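September, late, tea gone cold again

Big day for the rule book! I have been nagging about this since spring and we finally sat down and wrote the handling rules for the pipette cell, the whole thing, start to finish, and I came home so pleased with it that I'm writing in the good notebook.

The old version was a page somebody had copied out of the Hostside manual with half the lines struck through. It told you how to switch the arm on and how to switch it off. What to do in between was up to whoever was standing there, and of course we all did it differently. I park the arm low and come up from underneath. The morning people come in from the side. Both work, mostly, but you can't compare runs when every run starts from a different place, and I've been saying so to anyone who stood still long enough.

So, rule one, and I got to write it myself: the fingers are fully open before the arm comes anywhere near the stand. Open, checked, and then move. It sounds like nothing. But I went through the log for the last batch (746 entries, I read them all, my eyes are ruined) and the bumps I could find were nearly all the same kind, fingers still closing or half closed on the way in. Rule one would have caught them.

Rule two is the pause. Arm stops short, everybody looks, then it goes on. We argued a good while over how long. I wanted five seconds, the Grikitley people wanted none at all, and we settled on 2, which I can live with. I tried it all afternoon and it's lovely, you get to see whether you're lined up with the tip or kidding yourself.
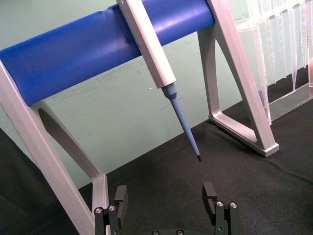 The part I'm proudest of is the bit about the stand. We used to let people nudge it back into place by eye, and now it gets checked against the marks at the start of every shift and written down, by hand, with initials. Paper! I know. But a line in ink makes you look twice, and the screen version just got clicked through.

Tip racks took longer than I expected. Where they stand, who may swap one, whether the arm has to be parked first (yes, always, I won't budge on that). Dara is the name we gave the checking script and it can now refuse to start a run if the rack line hasn't been filled in. First try it refused everything, including the runs that were fine, and we had to go back in and fix a comma. Second try it was perfect. I clapped.

Still open: speed near the glassware, and what counts as a near miss. My view is that if you flinched, you write it up. There was some grumbling that we'd drown in forms. Maybe we will for a month. I'd still take too many over the silence we had before, when the same mistake got made on both shifts and neither knew about the other.

Yáñez bench gets the rules next, once we've done 775 clean starts here. That was the number agreed, don't ask me where the odd five came in. We're at just over a third of it and I keep checking the tally like a kid with an advent calendar.

Tomorrow: print the new sheets, laminate the short one for the door, find out who has the good marker. And ask about moving the stop button closer to the left-hand stool, my arm isn't long enough and I don't think anyone else's is either.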